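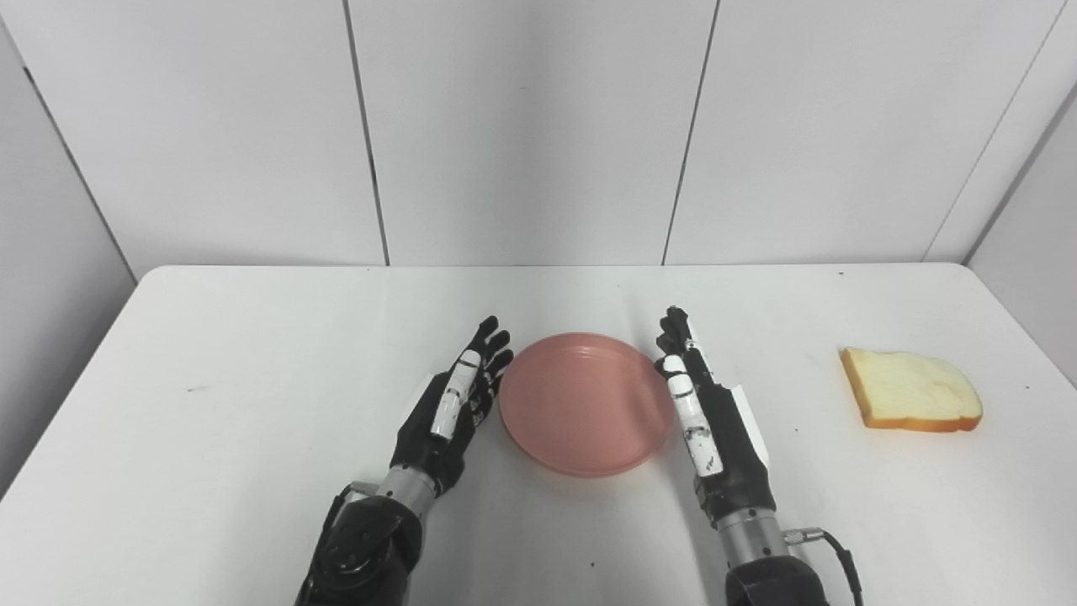 Put the plate down before you touch the bread, my aunt used to tell me, and if you haven't got a plate out you aren't making a sandwich, you're making crumbs. I heard it most days of my childhood and paid no attention. Then I spent nine years cooking lunches for a living and found myself saying the same thing to every new starter, in very nearly her voice.

Chapter 4
Bread, Plates and the Space Between Them

You've come through three chapters on knives, boards and cold storage, and now you get a chapter on a slice of bread. I know! When I teach this unit at Hosden there's always a bit of shuffling in the seats at this point, and somebody flips ahead to see when the soup starts (Chapter 6, if you're wondering). Stay with me, though. Bread service is where I can tell in a minute or two whether a person has learned to set up a station or is just standing at one.

Take the plainest job there is: one slice of white bread, one round plate, a clear tabletop. You have to decide where the plate goes, where the bread waits, which hand does the moving, and how you let go of the slice so it lands flat. Most of us have never decided any of this. We just do it, and we do it a little differently every time, and at home that's fine. At the Plinlow canteen, where I worked the cold counter, we sent out 332 lunches on a regular day, and a little differently every time meant plates left in the wrong spot and people reaching across one another with buttery sleeves.

So let's slow it down. I like the plate straight in front of me, close enough that my elbows stay bent. The bread waits off to one side. I'm right-handed and I keep mine on the right, but lefties should flip the whole thing and ignore anyone who fusses about it. Leave a hand's width between the edge of the plate and the bread. Less than that and you'll knock the rim with your knuckles when you go for the slice; much more and you start leaning, and your back will let you know about it by two o'clock.

Now the slice itself. Soft white bread dents if you look at it hard. Pinch it in the middle and your thumbprint is there for good, and the person eating it will see exactly where you've been. Hold it by two opposite crusts with your fingers nearly straight, lift it level, and bring it over the plate before you lower it. One side touches first, then the other, and then your fingers slide out. Don't drop it. A dropped slice skids, especially on a glazed plate, and then you're chasing it around with a fingertip.

A word about plates, which I have strong feelings about. I prefer a color. White bread on a white plate on a white table is hard on tired eyes, and when you're setting out a long row you want to see at a glance which plates are filled. Plinlow bought a batch of cheap colored ones from a supplier called Gumetti one November, and I grumbled about them for a week and then refused to go back. Pick a plate with a low rim if you get any say in it. High rims look handsome with stew, but they make a flat slice sit crooked when it lands too far over.

Wipe the table first, and dry it too. Bread drinks up any water it's set down on, and a soggy bottom crust can't be rescued. If your kitchen's rules call for a board or a sheet of paper under waiting bread, use one every time; the spacing I've given you stays the same.

Before you go on to section 4.1, try this at whatever table you have. Set out a plate and one slice, move the slice onto the plate, move it back, and do it again with your other hand. My own other hand is still terrible. Keep going until you've done 49 moves or the bread gives up, then look at the crusts and write down where they've torn. Bring your notes with you, as we'll need them when we get to fillings.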